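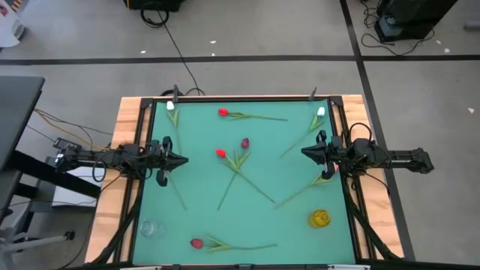
I've been buying fake flowers for six years now and I'm done being sheepish about it. My mum thinks they belong in dentists' waiting rooms, and fair enough, the dusty ones do! But tip a bunch of artificial tulips out on a table, reds and whites and a dark burgundy one all higgledy-piggledy with their long green stems crossing over each other, and tell me that isn't a cheerful sight. I paid £14 for my last lot at the market in Merham (real ones cost me nearly that every fortnight, and they flopped by Thursday).

I do think they look best against something plain. A big stretch of pale teal tabletop with nothing on it is crying out for a jug of white ones, and it wouldn't matter a bit if the rest of the room was all shelves and storage bins and strip lighting. 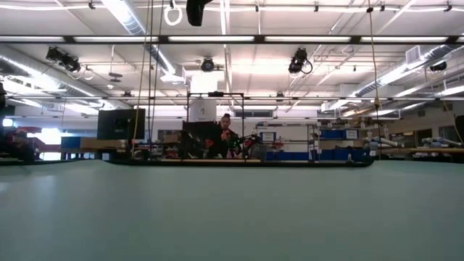 ## Fine, the dusting

Yes, they need it. I give mine a swish in the sink every August, then stand them on the draining board for about 20 minutes and bend the leaves back into shape. Just don't line them up like soldiers. Let them lean!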